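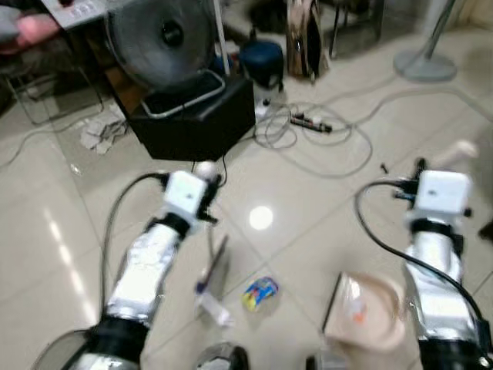
Two arms over the tiled floor at Midthorpe, with a pen and a wrapper between them.

We got to the Stamlow open day on Tuesday, just after two. The work there is gathering examples for a learning system: an operator guides the arms through a tidying job, and each go is saved. They had 181 by lunch and want 800 before training starts. Failed tries are kept too - in a separate folder. Visitors could have a turn. Mine took four attempts. Tea was in the side room, and the bus back leaves from Brzozowska Road.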